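Subject: Re: [voice-agents] phone bot keeps talking over callers
From: Iara Aravena
To: voice-agents list
Date: Apr 11, 2021

Hi Igor, all,

Quick one, I have a train to catch so sorry for the typing.

Igor Górecki wrote:
> We put the Sorkero assistant on the front desk line at the
> Rutkowska clinic in January. Callers like the voice, fine, but
> it keeps jumping in when they stop to think. Somebody says
> "I need an appointment for my, um" and the bot is already
> reading out opening hours. I raised the end-of-speech timeout
> and now everyone complains that it is slow. Is there a setting
> that gets me out of this or do I have to pick one?
>
> Also, do you tell callers it's a machine? Our office manager
> wants to leave that out because people hang up.

We had the same thing at Redport. One timeout for the whole call is the problem, you want it per question. Yes/no questions can go very short. Anything where the caller has to look something up or spell it needs a lot more. Ours is

yes/no - 199 ms
name, date of birth - a full second
"what can I help you with" - longer again, start at 2 seconds and come down

In Sorkero it's under the prompt, not under the line settings, took me an afternoon to find it. If you leave the prompt value blank it takes the line value without telling you. So check every single prompt. Every one.

Second thing, filler words. Turn on partial transcripts and hold the turn open if the last word is um, uh, my, the, for, and. Stupid little word list, does more then the fancy endpoint model did for us. Jeferson Macedo posted his list here a while back, should be in the archive under "hesitation". His is for Portuguese as well, if anybody needs that.

Third - barge-in. Let the caller interrupt the bot, always, but don't let a cough count. We ask for 100 ms of speech energy before it stops talking. Still gets fooled by a TV in the room. No fix for that yet, would love to hear one.

How I tested: pulled 118 calls, listened to the places where both sides talk at once, wrote down which prompt it was. Boring but nearly all of it came from the same couple of prompts. Do that before you touch anything, otherwise you're tuning blind. Get the ok from the clinic first, obviously, it's patients.

On telling people. We say it in the first sentence. "This is the automated assistant for..." and then straight to the question. Yes some hang up. Leokadia Głowacki argued the other way on this list last year and I get her point about older callers, but I'd rather lose the call than have somebody feel tricked halfway thru giving their birth date. Also check what your local rules say, I am not a lawyer and Ryszard will shout at me again if I pretend to be.

And put in a way out to a human. "Front desk" should work at any point in the call, mid-question too. If your people aren't there at night then say so and take a number.

Haven't tried Trotau's endpointing so can't compare. Ryszard Malinowski has, I think? Ryszard if you're reading, numbers please.

Can send the prompt config off list if you want it, just strip out our phone numbers before you pass it on.

Iara
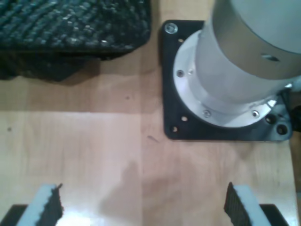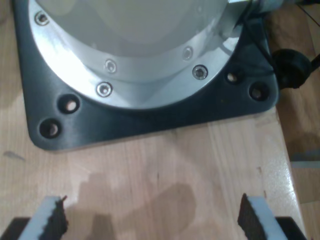
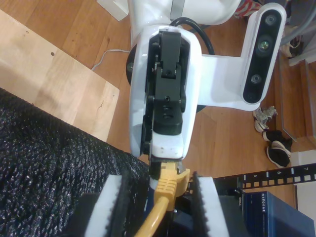
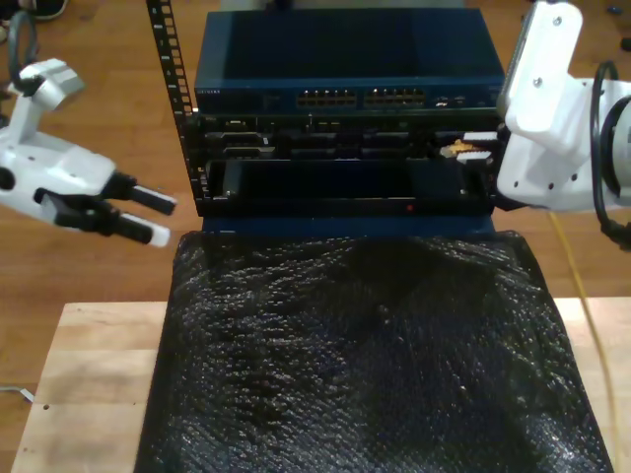

last one: the small black rack with the network gear, bubble wrap in front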